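Tips for Teaching a Kitchen Arm by Hand or by Remote

These tips are for people who already have an arm at the counter, or a practice kitchen on the computer, and want to teach it small jobs such as wiping a board or moving a cup. I wrote most of them in April, after I spoiled many recordings with my own mistakes. My first language is not English, so I try to keep the sentences plain.

Before you start

Clear the counter of everything that does not belong to the job. A towel or a spice jar can stay if it will be there every day, but then it must be there in most of your recordings too.

Decide where the job begins and where it ends. For wiping, I begin with the hand raised over the board and I end with the sponge released at the side of the sink. Write this down on paper and keep it near you. After 20 recordings you will not remember so well what you decided in the first one.

Put the arm in the same resting position each time. With the Kerell controller I save this position under one button. If your controller has no such button, move the joints slowly to the resting position and check them against a note.

Guiding the arm by hand

Hold the arm behind the wrist, not by the fingers. When you push on the fingers, the wrist turns a little and the arm learns this turn as if you wanted it.

Stand on the side where the elbow does not come toward you. Move your feet before you begin, so that you can reach the whole path without a step in the middle. A step always gives a small shake in the recording.

Go slower than you would wipe yourself, but do not stop. A pause of 3 seconds while you think is also recorded, and later the arm will wait at this same place with great patience. If you need to think, cancel and begin again.

Guiding the arm by remote control

Practice without recording first. I give myself three free tries with every new job, even when it looks easy.

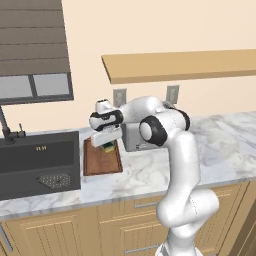
Set the speed of the hand controller low for the last part of the path, when the fingers come near to the object. In the Molov software this is the second slider in the motion menu. The first slider changes the whole speed, and I leave it in the middle.

Come to a sponge or a cloth from straight above. If you come from the side, the fingers often push it away, and then you follow it across the board and record a chase.

Close the fingers fully only on soft things. For a cup or a glass, close until it is held and then stop. In a simulated kitchen nothing will break, but the habit you learn there goes with you to the real one.

Use two views if you have them, one wide and one close to the hand. With only the wide view, the arm itself often hides the place where you want to work. Turn the wide view to the other side before you try to correct it with your hands.

When you wipe a board

Wipe in straight lines, from the far edge to the near edge. Circles look nice, but in my experience they are harder for the arm to repeat, and the corners stay dirty.

Let the strokes overlap by half of the sponge.

Keep the pressure light. On a real board, press only until the sponge becomes a little flat. If you hear the motor work hard, lift and repeat.

Change the position of the board a little between recordings. Move it a finger's width, or turn it slightly. If the board is always at one place, the arm learns the place and does not care about the board.

Keeping and throwing away

Watch each recording the same day. I throw away those where I dropped the object, hit the faucet or went back for a second grip. Some people keep the second grips on purpose, so the arm can learn to correct itself. This can be useful, but please put them in a separate folder.

Give the files clear names with the job and a number. My wiping folder has 112 recordings now, and in the beginning I named them only "new" and "new2". I lost an evening with that.

If you share recordings through Astasitz, write also which hand you used on the controller. Left-hand and right-hand recordings of the same job can look quite different in the turns.

Care of the equipment

Wipe the grips of the controller after use, especially if you cook between recordings. Oil makes the thumb slide.

On a real arm, check the rubber on the fingers for cuts. I order the Kongkaew pads, the soft ones, and change both sides together. When only one side is new, the object leans in the grip.

Switch the arm off in its resting position and support the forearm with your hand while you do it, as some models sink when the power goes.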